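4.2 Clearing and sorting at the packing table

The second group of chores came from the shop floor. We picked them because people who run small workshops kept bringing them up in our interviews, usually with a sigh. Somebody has to move molded parts off a table and into a bin at the end of every run, and it is the sort of job that gets handed to whoever is newest. If a two-armed robot can take it over, a lot of people will be happy, and we think the results below are the most encouraging in the paper.

The task is easy to state. Black shoe-shaped trays lie on a yellow table, and the robot has to get them into a gray plastic bin on the floor beside it (Figure 3). The trays must go in without knocking anything off the shelf below the tabletop. We gave no fixed order and no fixed grip. Khrystyna Sirko laid out the starting positions and changed them between trials, so the controller could not get by on memory.

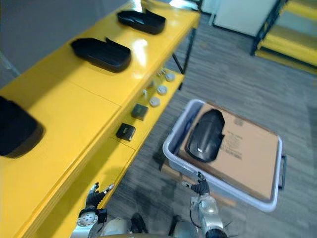
Figure 3. Table-to-bin task. Trays on the table, one tray on flattened cardboard in the bin, both robot hands in view.

We ran 63 trials with the Zhuravel controller and the same number with the Drasis baseline, which plans each grasp from a stored shape model. Zhuravel was the better of the two by a wide margin, and the way it got there surprised us. We had expected it to pinch the raised lip of the tray, as our human demonstrators did. In many trials it slid the tray toward the edge of the table first and took hold of it there, with one finger underneath. Severyn Ivanyshyn had tried to hand-code almost exactly that move the previous November and had given up on it, so there was some cheering in the lab.

Glare was the main source of trouble. The tabletop is glossy, and under our ceiling lights it throws back bright patches that the depth estimate reads as holes. A black tray next to one of these patches is hard on both systems. Drasis tended to stop and wait. Zhuravel usually shifted its viewpoint and tried again, and it recovered in all but 9 of the trials where we logged a bad depth reading. We did consider a matte cover for the table. Bożena Tomaszewski argued against it on the grounds that a real workshop would not have one, and we are glad she won.

Placing was harder than picking. The bin is low, its rim gets in the way of the wrist, and a tray let go too early can land tilted against the side. We scored a tilted tray as a partial success. Putting the second tray down beside the first took both controllers longer than any other step, and a person doing the same job is still 3 times faster from start to finish.

So can machines do this chore yet? For a single table with a patient owner, we would say yes, and we would not have said so when the project began. For a workshop in a hurry, the answer is still no. The gap is mostly time, and most of that time goes to the last few inches above the bin. Section 4.3 looks at those inches in detail, using the force readings Taras Karpenko collected from the wrists.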